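Plustgate perception and planning stack: bench safety checklist, release 4
Filled in by Réka Kovács, comments by Honeylyn Samonte and Ludger Buschmann. October.

1. Stop signal reaches the planner from every state
Pass. Ludger triggered it in all the states, including mid-replan, and it held every time. Lovely to see after release 2, where replanning swallowed it!

2. Hand detection overrides grasp planning
Pass with comment. Any hand over the tray must turn the whole tray into a keep-out zone, and it does. The mask still thins out at patterned sleeves, so please keep the padding at 25 mm until Honeylyn has retrained.

3. Small cylinders separated from container rim
Pass. I was thrilled with this one. The lattice edge used to be merged with whatever lay close to it, and the new segmenter splits them cleanly, green caps and purple caps alike. 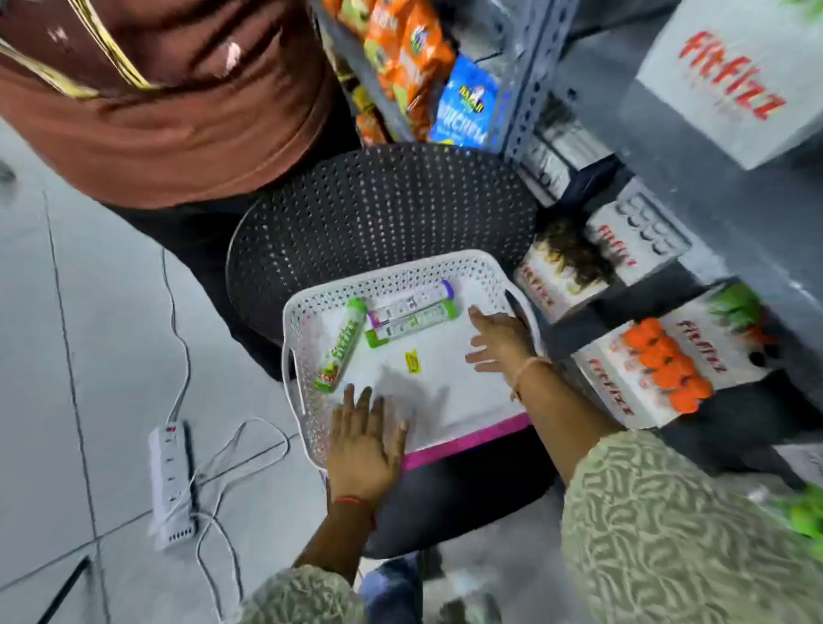 Item 3: tubes in the white basket, hands over the paper.

4. Background products excluded from pick candidates
Open. Shelf stock still gets scored as pickable when it carries the same branding as an item in the container. The depth cutoff catches most of it. Hernán Giraldo wants a proper workspace polygon, and I'm with him.

5. Floor cables marked as obstacles
Fail. White cable on pale tile drops out of the map whenever the view moves fast. Tape the run down before any mobile base test.

6. Flat and flexible packaging
Pass with comment. Sachet strips come back as one object or as several, depending on the angle. Either is safe, but the planner has to be told which. 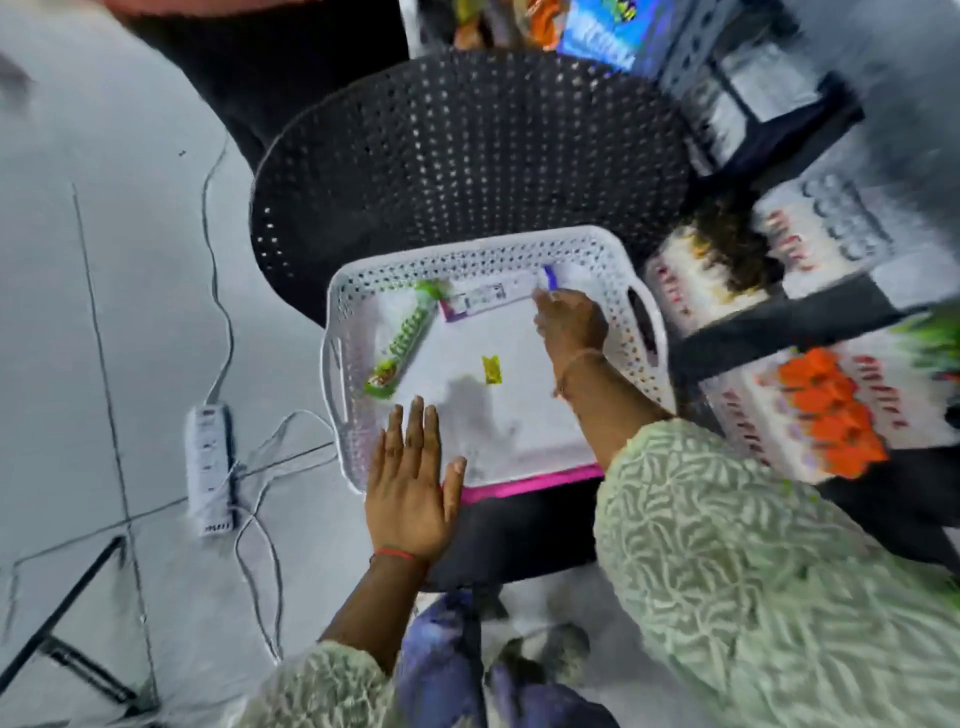 Honeylyn's fix is to pass the joined-strip flag along with the pose, so the planner lifts from one end and waits for a fresh mask. It's a tiny change and I really like it.

7. Log replay matches live run
Pass. 1,621 frames replayed in Wunderlich, no mismatched timestamps.

8. Config locked before handover
Pass. Aitana Carrasco has the signed copy.

To do before release 5: items 4 and 5. Ludger takes the cables, Hernán the polygon. Rerun item 2 after retraining, long sleeves please.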